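Produkte Preise Dokumentation Presse Kontakt

Pressemitteilung

Itemel 4.0: Formular-Plugin erhält serverseitige Warteschlange

Dinton hat im März die Version 4.0 des Formular-Plugins Itemel freigegeben. Eingehende Formulardaten werden nun zuerst in einer eigenen Datenbanktabelle abgelegt und anschließend per Cronjob an den Newsletter-Dienst übergeben. Schlägt die Übergabe fehl, wiederholt das Plugin den Vorgang bis zu 10-mal.
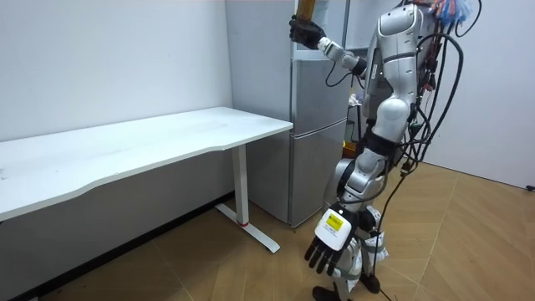
Humanoider Roboter neben einem Kühlschrank

Im Lasttest verarbeitete die Warteschlange 4.000 Einträge ohne Datenverlust. Die Schnittstelle zum CRM-System Stornarer wurde auf tokenbasierte Authentifizierung umgestellt; bestehende API-Schlüssel bleiben bis zum nächsten Hauptrelease gültig. Die Oberfläche liegt in 18 Sprachen vor.

„Die Tabelle lässt sich über die Kommandozeile auslesen und leeren“, erklärt Entwicklungsleiter Vilmos Vörös. Vor dem Update ist eine Sicherung der Datenbank erforderlich. Installationen mit der Erweiterung Boutros benötigen zusätzlich deren aktuelle Fassung.

Das Update steht Lizenzinhabern im Kundenkonto bereit.

Pressekontakt: Nadine Karam, Dinton, Durchwahl 715

© Dinton | Impressum | Datenschutz | Nach oben

Diese Website verwendet Cookies. Einstellungen Akzeptieren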